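Eight months without a car

In April I sold my car. I live in Linden, a small place with one bakery and a bus that comes when it wants, so my neighbours thought it was a strange decision. My friend Vibeke Bisgaard only asked if I had a good raincoat. I did not.

It is December 2025 now and I want to write down how it goes, mostly for myself.

The money

I expected to save a lot and I saved a bit. The bus pass, the repair of the bicycle (new chain, new brakes, a saddle I still don't like) and two rented vans came to 1,177 euros. The insurance and tax for the old car alone were 1,894 a year, and then the petrol on top. So it is better, but I will not become rich from it.

The shopping

This was the difficult part. I used to buy for two weeks at once. Now I go to Skuken, the shop by the station, three times a week with a rucksack, and I have learned that potatoes are very heavy. On the other side, I throw away almost no food.

Big things I order, and I keep the boxes. They are useful for storing, and in my home soft toys find their way into everything that is open at the top.
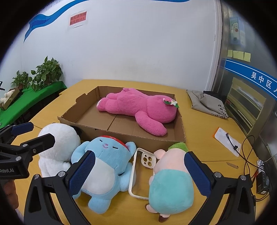 The visits

My sister lives 5 stops away with the regional train and then there is a long hill. In summer it was a pleasure. In November I arrived once so wet that she gave me her husband's trousers, and I went home in them. I see her less than before — this is the one thing I regret.

For Christmas I will take the early train and carry only small presents.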